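Folding with Zohreh Taheri

Got there at ten past nine and she'd already started. Kettle on, window open, the whole contents of the wardrobe on the bed. Zohreh Taheri has been sorting other people's clothes for a living since she left the hotel trade, and she doesn't stop to be interviewed. I followed her round with the notebook.

"Bed first," she said. "Always the bed. People want to do it on the floor and then their back goes and they give up."

She runs Clarneta from her flat, 24 regular clients, mostly one visit a season. Before that it was eleven years in hotel laundry. I asked what she took from it. "Speed. And I can't stand a sleeve inside out."

The method, such as it is. Everything dark gets done together, in one go, and it gets done before anything else. I'd have thought you'd start with the easy stuff, the T-shirts, but no.

"Dark things all look the same in a heap. Navy, black, that very dark grey. You leave them till last and you're tired, the light's gone, and you put away three odd things as a pair. So darks in the morning, by the window."

She picks each one up by the end and lets it hang for a second. No shaking. Shaking is for dust, apparently, and if there's dust you've got a different job on. She looks for the seam, runs her thumb down it, then lays it out flat.
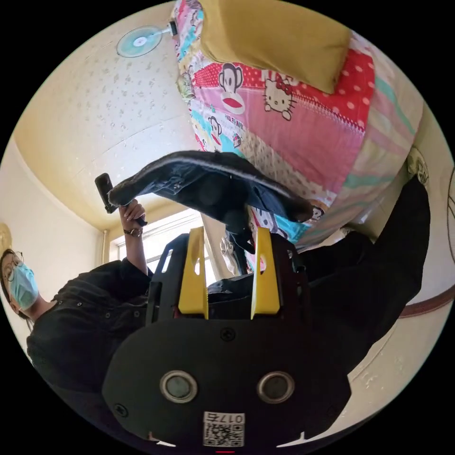
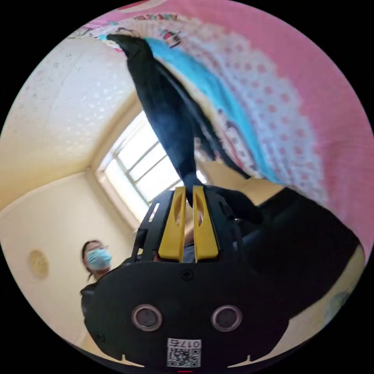 "The seam tells you where it wants to fold," Zohreh said. "If you fight it you get that twist in the leg and it never sits right in the drawer."

What about the things that won't lie flat whatever you do? She has a view on this. Anything slippery goes in thirds, then gets rolled, and the roll goes in a shallow box and not a drawer. She buys the boxes from a shop called Sutance, a pack at a time, and she's cross that they have changed the lids.

I asked her about bedding, mainly as I have a cupboard of it at home I'm scared of. She is firm on quilts. Leave them on the bed. "Why would you put a quilt away? It's a lovely thing, it's doing its job. Sheets, yes, sheets go in sets, inside their own pillowcase. Everybody knows that one now. My aunt did it forty years ago."

Does she throw much out? Less than you would think. She charges 40 pounds for a morning and it's the same whether you keep the lot or give away half. "I don't like those people who come with bin bags. You keep what you wear. If you don't know what you wear, turn the hangers round and ring me in December."

Her worst job was a house in Talukder Road, two sisters, a shared wardrobe and 200 scarves. They argued over nearly every one. She went back three times and they still send her a card.

Then we got onto washing, which I hadn't planned. She doesn't rate fabric softener on anything dark. Half the powder it says on the box, inside out, cool wash, and out of the machine the minute it finishes. "Not when you remember. When it finishes." I wrote that down and underlined it, as I am a when-you-remember person.

A client of hers, Rajitha Bhuiyan, told me on the phone later that the thing that stuck was the order. Darks, then lights, then whatever is left. "I still do it in that order. My husband thinks its a religion."

Zohreh laughed when I passed this on. Said she dosen't mind what order people do it in really, as long as they do it on the bed — and as long as they put it away afterwards. A folded pile on a chair is a pile on a chair.

She had another visit at one, and sent me home with two of the old Sutance boxes, the ones with the good lids.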